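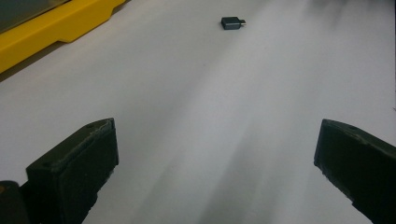
*The Rokar fingers at full spread, small adapter up ahead.*

**Rokar hand-held gripper kit, built and used at home**
Reviewed by Éabha Mac an tSaoi

I've wanted a gripper I could carry around the workshop ever since I built my first arm and found out how much of the work happens in the last inch. The Rokar kit is that last inch in a box: two fingers, a body you hold in your fist, a camera mount that looks down over the fingertips, and a bag of screws that I tipped straight onto the floor. (Build over a tray, please. I found the last one in my slipper.)

The kit comes as parts and a thin booklet, and I put mine together over two evenings at the kitchen counter before taking it in to the Wurcombe workshop, where there's a proper bench and people who'll tell you your screws are too tight. They were! Back them off a quarter turn and the whole thing slides like a drawer.

What I love most is the fingers. They're plain black blocks with squared-off tips, and that bluntness is exactly right for the odds and ends I want a machine to pick up. The sloped face on top means you can still see past them when you come in low, and the mounting holes are out where you can reach them with a short driver. I've already got plans for those holes – soft pads first, then maybe a pair of hooked tips if I can get the print to come out clean.

My test pieces are small and annoying on purpose. A USB adapter is a great one: a stubby body that's easy to grab and a skinny metal plug that really isn't. Lay it flat on a white surface, come at it from a different side each time, and you learn very quickly whether your wrist or your gripper is the problem. In my case, the wrist. I've now done 828 grabs with this thing (I keep a tally for my own build log) and somewhere past 400 my hand stopped hunting and just went.

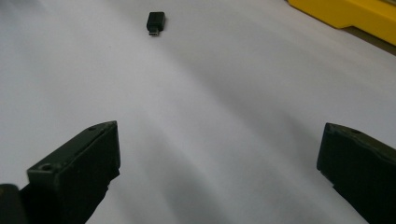

Issue 14 | Page 23

Turning the target is worth the bother, too. With the plug pointing back toward you, you can close on the sides of the body and keep well clear of the metal. With it pointing off to the side you have to roll your hand, and that's where the Rokar's grip shape earns its keep. My old Petchrat had a straight handle and I'd be shaking out my fingers after ten minutes. With this one I did a whole afternoon and only stopped for soup.

Now the grumbles, and there are a few. The booklet shows the spring going in backward on one page and the right way around on the next. Go with the second. The camera mount has two tilt positions and I want a third, halfway between, so that I see a bit less fingertip and a bit more table. And the black finish is lovely but it drinks light, so the inner faces go very dark under a single lamp. I added a cheap second one on the other side of my bench at home and liked the view a lot better.

On the software side I can only speak for my own setup, a secondhand laptop and the Brastmont recorder. I save short clips, toss the bad ones, and play the good ones back to my little desktop arm. The folder is at 3000 clips, counting everything I made with the Petchrat, and the newer ones are so much steadier that I'm tempted to delete the rest. I haven't yet. Maybe after I get the soft pads on.

**Good:** comfortable for hours, easy to take apart, holes where you want them.
**Less good:** the spring page, the two-step tilt.
**Would I build another?** Yes, and I've already cleared a shelf for it.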